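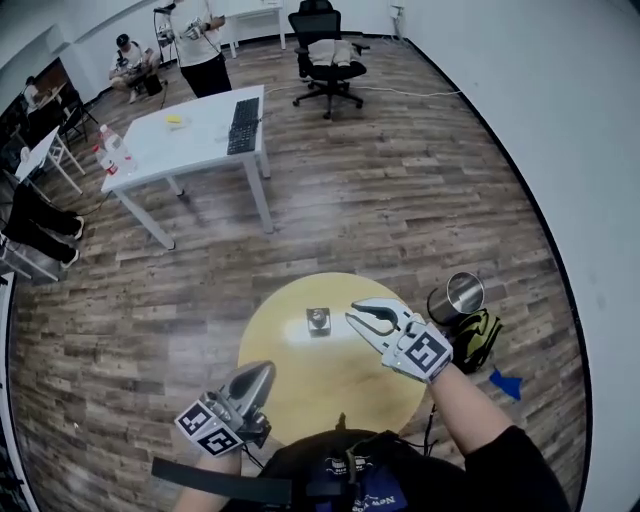
A round table with a yellow top on a wood-plank floor.

Care of Small Tables and Plank Floors

Household Guidance Sheet, Pruston Tenants' Information Service
Revised May 2026

This sheet is issued to all households in the Stadel and Inunska buildings. It covers the routine care of small tables, wood-plank floors and the area where the two meet. Residents who have the earlier version should discard it, as the advice on polish has changed.

Daily care of tabletops

Wipe the top once a day with a soft cloth that has been wrung out well. Plain water is enough for dust and most crumbs. For grease, add a few drops of dish soap to a bowl of warm water, wipe, then go over the surface again with a clean damp cloth and dry it with a towel. Soap that is left to dry on the surface will show as a dull film, particularly on light or glossy finishes.

Do not use scouring powder, steel wool or the rough side of a kitchen sponge. Fine scratches are hard to see straight on but show up at once when daylight falls across the table from the side.

Sticky residue from labels and tape can usually be removed with a little cooking oil. Put the oil on a cloth, hold the cloth against the residue for a few minutes and rub gently. Wash off the oil with soapy water. Test any product first on the underside of the table.

Heat and water marks

Hot pans, teapots and irons should stand on a trivet or a folded dish towel at all times. White rings left by cups are often only in the finish. Lay a dry cotton cloth over the mark and pass a warm iron over it for a few seconds, without steam, then lift the cloth and check. Repeat two or three times at most. Dark rings have gone into the wood itself and cannot be treated this way - please contact the maintenance desk if the table was supplied with the apartment.

Potted plants need a saucer with a waterproof base. Terracotta saucers let moisture through.

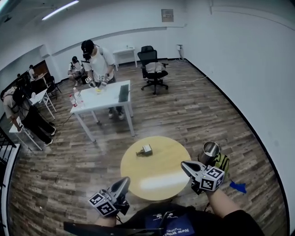 Metal objects are a frequent source of damage to tabletops. Tools, hardware and heavy key rings should be set down on a mat or a piece of felt. Damp metal may leave a rust stain overnight, and these stains are seldom removed completely. A cork mat cut to size is inexpensive and can be kept in a drawer when the table is needed for meals.

Wobbling tables

A table that rocks should first be moved to another part of the room. If it stands steady there, the floor is uneven at the original spot and a thin felt pad under one foot will correct it. If it still rocks, turn the table over on a blanket and check each fastening. Tighten screws by hand. A power driver can strip the hole, and a stripped hole has to be filled before the screw will hold again.

Ayman Bitar of the maintenance desk asks that residents not use folded paper or cardboard under table feet. Both soak up mop water and can stain the boards.

Plank floors

Sweep or vacuum twice a week, using the brush attachment with the bristles down. Work along the length of the boards. Entryways may need daily attention in winter and through March, when grit is carried in on shoes.

Mop with a cloth that is damp to the touch and does not drip. Standing water finds its way into the joints and lifts the edges. Steam mops are not permitted on plank floors in either building.

Wax and oil polish should no longer be used. Our previous sheet recommended a thin coat twice a year, but inspection of 832 apartments found build-up in many rooms, and in several of them the floor had become slippery. Existing wax should be left in place until the maintenance desk has looked at it.

Fit felt pads to the feet of all chairs and tables. Replace them when they are worn flat or have picked up grit, and clean the foot before attaching the new pad. Rubber feet can discolor some floor finishes and are best avoided.

Supplies and contact

Felt pads and cork mats are available without charge from the Tannous Street office, room 1207, during normal office hours. Please bring your apartment number. Requests for repair should be made by telephone at extension 2756 - messages left overnight are answered on the next working day.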